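# Keeping Dry Goods and Snacks in Good Order

Guidance for residents of shared and furnished accommodation, Gratden Housing Services
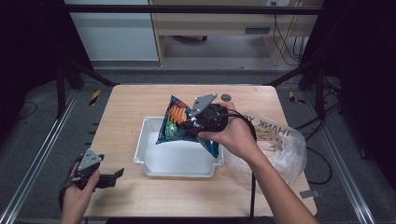 **Prepared by the Household Advice Officer, Gratden Housing Services, Festcombe Office**
Revised 22nd December

The advice on these pages applies to all kitchens managed by Gratden, including the shared kitchens at Festcombe and the smaller galley kitchens at Nodport. Residents with a private larder may follow as much of it as they find useful. Questions about fridges and freezers are dealt with on a separate sheet, available from the office.

## Unpacking the shopping

Clear and wipe the table before any shopping is set down. Carrier bags will have stood on pavements, bus floors and car boots, and should not be placed on a worktop where food is prepared. A tray is a convenient place to sort packets before they go to the cupboard, and it can be washed in one go afterwards.

Chilled and frozen food should be put away first. Dry goods may wait. Check each packet for splits along the seams, particularly flour and sugar, which are commonly sold in paper. A split bag of flour should be emptied into a lidded tub the same day. Tape does not hold well on floury paper and is not recommended.

Carrier bags in sound condition may be folded and kept for reuse. Please do not store them in the cupboard under the sink at Festcombe, where they have twice been found wrapped around the stopcock.

## Crisps, crackers and biscuits

Crisps and similar snacks go soft by taking up moisture from the air. An unopened bag will keep until the date printed on it, provided it is stored away from the kettle, the cooker and direct sun. Once opened, it is best finished within a day or two.

To close a part-used bag:

1. Press the air out gently from the bottom upwards, taking care not to crush the contents.
2. Fold the two top corners inwards to form a point.
3. Roll the point down tightly, at least three turns.
4. Fasten with a clip or a clothes peg across the middle of the roll.

Elastic bands are a poor substitute, as they gather the bag without sealing it. Residents who regularly open large bags may prefer a tin with a close-fitting lid.

Biscuits and cake should never share a tin. The cake will dry out and the biscuits will soften. Crackers that have lost their crispness can usually be restored on a baking sheet in a low oven for five minutes, and should be left to cool fully before they are returned to the tin.

## Rice, pasta, pulses and flour

Clear jars with screw lids are the most practical containers for these goods. Wash and dry the jars thoroughly before filling; a jar that feels dry at the rim may still hold water beneath the thread of the lid. Leave it upside down on a clean cloth overnight if in doubt.

Cut the cooking instructions and the date from the packet and place them inside the jar, facing outwards. Do not top up a jar with fresh stock over old. Empty it, wash it, put in the new goods and use the remainder of the old first.

Wholemeal flour contains more oil than white and will turn sooner. It should be bought in small quantities. A sharp or paint-like smell indicates that it is past use.

## Cupboards and shelves

Each resident of a shared kitchen is allotted one shelf, 68 cm wide. Heavy jars belong at the back of the lower shelves, and light packets above. Onions and potatoes should be kept apart from one another, in the dark, and never in a sealed plastic bag.

Shelves are to be emptied and wiped every 12 weeks. A cloth wrung out in warm water with a little washing-up liquid is sufficient. Pay attention to the corners and to the peg holes that carry the shelf supports, where crumbs and flour collect. Allow the shelf to dry with the door open before anything is put back.

Shelf paper is permitted at Festcombe. It is not permitted at Nodport, where the shelves are slatted to let air through.

## Pantry moths and beetles

Small brown moths, fine webbing in a packet or tiny beetles in the flour all call for prompt action.

- Remove everything from the affected shelf, including unopened packets.
- Seal any infested food in a bag and take it to the outside bin at once.
- Vacuum the shelf, the door hinges and the gap behind the cupboard.
- Empty the vacuum cleaner outdoors.
- Report the matter to the office, even if only one packet was affected.

Fly spray must not be used in or near food cupboards. Bay leaves are often suggested as a deterrent. They do no harm, but they will not clear an infestation that has taken hold.

Reports are most common in June, when the kitchens grow warm, and shelves are best checked at the beginning of that month.

## Disposing of packaging

Glass jars and tins should be rinsed and placed in the mixed recycling. Crisp packets and other crinkly film do not belong there, and a load containing them may be refused. At Festcombe they may be placed in the soft plastics box beside the post room, clean and free of crumbs. Nodport has no such box at present, and film should go in general waste.

Bin lids are to be kept fully closed. The kitchen bins are emptied before 9 each morning, and bags left beside them will not be collected.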